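4.2 Related-party leases and the minority vote

Airlines with a controlling shareholder often lease crew accommodation from a company that the same shareholder owns. The leases are small beside fuel or aircraft rent, but they recur, and under most listing rules they must be put to holders other than the related party once a threshold is passed. We look at one such vote, at Plosen, a regional carrier whose crew units in Dorkville are let to it by Quezada, a property company held by Plosen's largest shareholder. The notice of meeting valued the lease as a single furnished package.

Figure 3. Model interior of a crew unit, panels (a) to (d).

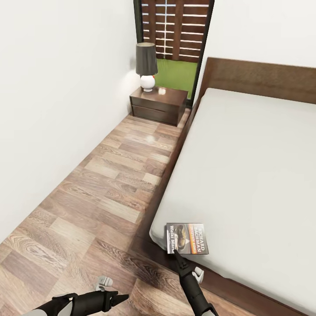
Valuation is where minority holders had least to work with. The notice gave one annual figure per unit and did not split building from contents. A split matters for the threshold test, as contents are written down faster and may be excluded under the carrier's own policy. In panel (a) the plank floor would normally be classed with the building, while the bed, with its dark brown frame and headboard, is plainly contents. Our recalculation follows that division throughout. Salinas and Zaugg used a coarser one and obtained a lower related-party share.

The register at the record date listed 1,348 holders outside the controlling group. Of these, 57 lodged a proxy and 11 attended in person. Turnout by value was higher, owing to a single fund managed by Barnimmont, which voted against. Holders who gave their proxy to the chair without instructions were counted in favour – a practice allowed by the constitution but not stated on the form.
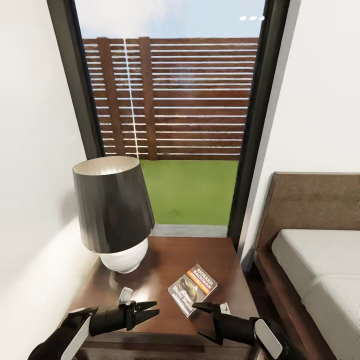 4.3 Data and coding

Votes were coded from the scrutineer's report and checked against the minutes. Two coders, Mansilla and Khương, worked separately and met to settle differences. Proxies that named an officer of Quezada were removed from the independent count, even where the holder had ticked a direction. We kept proxies naming the chair, who sat on neither company's remuneration body and held no shares in the lessor. Whether the chair was independent in a wider sense is taken up in Section 5.
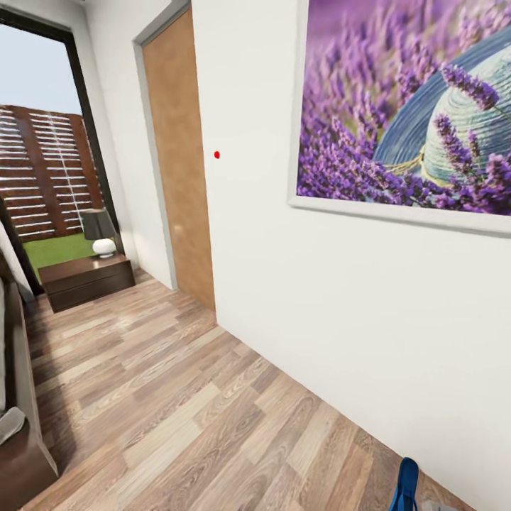 Holdings kept through nominees are harder to treat. The register shows only the nominee, and up to 404 beneficial owners may stand behind the largest of these accounts. We treat each nominee as one holder for turnout by number and use the full parcel for turnout by value. Splitting the parcels evenly changes the first measure and leaves the second as it was.

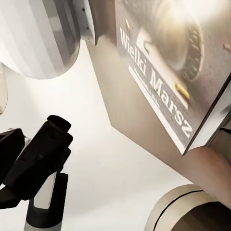

Small fittings raise a further problem of classification. Ulloa argues that anything fixed to the structure should pass with the building, whatever its cost. Under that rule an item such as the light gray bracket plate in panel (d), which has two screw holes, moves out of contents if it is fastened to a wall and stays in if it is fastened to furniture. We ran the threshold test both ways. The lease remained above the threshold in each case, but the margin narrowed under Ulloa's rule, and with a shorter assumed life for contents it would narrow again. The December renewal used the same package wording, so the same uncertainty carries over to the second vote – reported in Table 6.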